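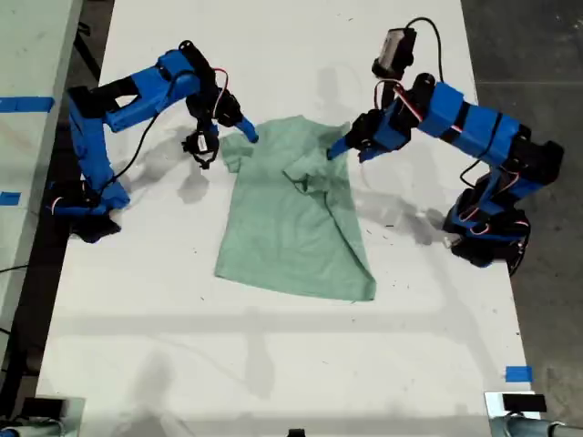
Angefangen hat unser Projekt mit einem Streit über Wäsche, und zwar in unserer WG-Küche im April. Reshma faltet ihre T-Shirts zu kleinen Paketen, die man senkrecht in die Schublade stellt, ich mache seit Jahren nur Ärmel rein, einmal halbieren, fertig. Also haben wir uns für das Seminar »Alltag und Handgriff« genau das vorgenommen: Wie faltet man ein T-Shirt so, dass es nachher noch nach T-Shirt aussieht und nicht nach Taschentuch? Ein hell mintgrünes Shirt auf weißem Tisch, der rechte Ärmel schon quer über der Brust, der linke steht noch als kurzer Lappen zur Seite ab – genau an dieser Stelle entscheidet sich nämlich ziemlich viel! Der umgeschlagene Ärmel liegt da als zerknittertes Dreieck, mit einer Falte schräg runter Richtung Saum, und wer jetzt einfach weitermacht, faltet den Knubbel in jede weitere Lage mit hinein.

Unsere Gruppe bestand aus Reshma Matlala, Struan Cairns und mir (Illia Nechyporuk). Wir haben 22 Leute aus dem Wohnheim Skerncombe gebeten, uns ein Shirt so zu falten, wie sie es zu Hause auch tun würden. Keine Anleitung, kein Zeitdruck, und zugucken durften die anderen auch nicht, sonst macht ja jeder dem Vorgänger alles nach. Danach kam jedes Shirt für eine Nacht in einen Stapel und wurde am nächsten Morgen wieder aufgemacht. Struan hat die Knicke dann mit Kreide nachgezogen, was bei hellen Stoffen eine eher blöde Idee war (man sieht fast nichts, und auswaschen muss man es trotzdem).

Was ich wirklich nicht erwartet hatte: Die meisten fangen mit den Ärmeln an, aber fast alle legen das Shirt vorher mit der Brust nach unten. Ich mache das nie! Ich lasse die Vorderseite oben und wundere mich dann, dass der Knick mitten über den Bauch läuft. Siyabonga Magagula aus dem dritten Stock hat uns außerdem gezeigt, wie er den Kragen mit zwei Fingern festhält, während er mit der anderen Hand den Saum glatt zieht. Das klingt nach einer Kleinigkeit, aber bei Jersey verzieht sich sonst alles, und der Saum wird am Ende schief. Ich habe es bestimmt eine Stunde lang geübt und kann es immer noch nur mit rechts.

Beim Stoff gab es auch Unterschiede. Melierte Shirts verzeihen mehr, finde ich jedenfalls, weil kleine Knitter in der Struktur untergehen. Struan sieht das anders und meint, man erkennt sie bloß schlechter und läuft dann eben mit Knittern herum. Darüber haben wir uns nicht geeinigt, deshalb steht es im Ergebnisteil zweimal drin, einmal in seiner und einmal in meiner Fassung.

Ein Problem war der Tisch. Anfangs haben wir in der Küche gefaltet, auf einer Platte, die für ein großes Shirt eigentlich zu schmal ist, und dann hängt immer ein Ärmel über die Kante und zieht den Rest mit. Nach 2 Nachmittagen sind wir in den Werkraum umgezogen, wo mehr Fläche ist. Die Küchenshirts haben wir in der Auswertung getrennt gelassen, die waren einfach nicht vergleichbar. Das war ärgerlich, denn da waren ein paar richtig schöne dabei!

Für den schriftlichen Teil hatten wir 3000 Wörter Platz, und der Abschnitt über Ärmel hat davon viel zu viel gefressen. Vusumuzi Mabaso, der unser Seminar betreut, hat an den Rand geschrieben, dass wir Pullover komplett vergessen haben. Stimmt. Kapuzen auch. Falls wir im nächsten Semester weitermachen dürfen, würde ich mit Langarmshirts anfangen, da ist die Sache mit dem Dreieck auf der Brust noch viel schlimmer. Reshma will dagegen unbedingt Spannbettlaken, und Struan hat schon angekündigt, dass er dann aussteigt.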